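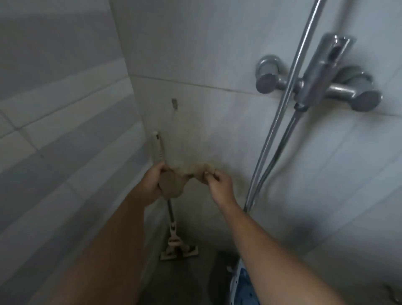 Going by one reader's comment on the old version, the part about unlocking the car came after the part about driving it away, and could we please swap them. Fair enough. Swapped. Rest of section 4 has been redone as well, so if you printed the last one, bin it.

4. Collecting and returning a car at Fernley

Before you travel

You need the Trakel app on your phone, signed in, with your licence already checked. Licence checks don't go through at weekends. If you land on a Sunday and haven't done it, you'll be getting the bus.

Booking made by your company? Ask them to add you as the driver. Paying for it isn't enough, the app goes by the driver's name.

4.1 Finding the car

1. Come out of Arrivals and turn left. Follow the signs for Car Park B, not Car Hire. Car Hire is the desks, and the desks can't help with a Trakel booking.

2. Open the booking. Tap Show My Bay. Our bays are 158 to 166, on the ground floor, far side from the lifts.

3. Check the full number plate against the app. All of it, not just the first two letters. Most of the cars are the same model in the same grey and bought in one batch so the plates start the same.

4. No car in the bay? Walk the row first. People do return to the wrong bay. Still nothing, tap Car Not Here and wait for a new one to be given to you. Don't pick one yourself.

CAUTION: A car that opens is not always your car. Some older models in the fleet have a door lock that stays off for a while after the last driver leaves. Door opens but the app still says Locked — get out, shut it, check the plate again.

4.2 Unlocking

1. Stand next to the driver's door. Bluetooth on. Signal is poor on the ground floor so mobile data may not work, it isn't needed for this step.

2. Tap Unlock and keep the app open. Lights flash twice.

3. Flash once only means the car has heard you but the booking hasn't started yet. Wait for the start time. You can begin up to 20 minutes early if no one has it before you.

4. No flash at all. Close the app fully, open it, try again. Then ring the number on the windscreen sticker.

4.3 The key

The key is in the glovebox, in a black holder. Pull it straight out. A small light on the holder goes from red to green when the key leaves, and that's what starts your hire.

Note: some Magesa vans have no key, just a start button. Foot on brake, press, done. Don't go hunting for a key in these, you'll be there all night.

If there are two keys in the holder, take the one with the tag. Leave the other alone. Don't put either in your pocket and then go off to find a diffrent car.

4.4 Before you drive off

1. Walk round it. Report any damage in the app, with photos, before moving. After you've moved it counts as yours.

2. Check the fuel or charge shown in the app matches the dashboard. Bit out is fine. Half a tank out isn't.

3. Look for other people's things. Coats, child seats, shopping. If the car looks lived in, stop and check the plate again. Really. A private car left open in the next row looks a lot like one of ours, and the barrier won't stop you because it lifts for everybody.

4. Drive to the exit. The Jomel camera at the barrier reads the plate, no ticket needed. If it asks for a ticket, you may be in the wrong car. Reverse if safe, press Help if not.

4.5 If you've taken the wrong car

Happens. Do it in this order.

1. Pull over somewhere safe and legal.

2. Ring us. Fault code is 319, say that first and you skip the menu.

3. Don't drive it back until we say so. The owner may have already called the police, and it's better if we speak to them before you turn up at the barrier.

4. Leave the engine off, stay with the car, have your licence and booking ready.

You won't be charged for the hire you didn't start. You may be charged for fuel — see section 7.

4.6 Returning

1. Same row, any empty Trakel bay. Not the hire desk bays, they clamp.

2. Key back in the holder, push untill the light goes red.

3. Take your things. Check under the seats.

4. Shut every door, step out, tap End Hire. Wait for Locked to show before walking off. If your flight's close, screenshot it and go.

Receipts go to whoever booked. If that's your company and you want a copy, add your own email under Trips before you end the hire, it can't be added after.

Section 5 covers extra drivers.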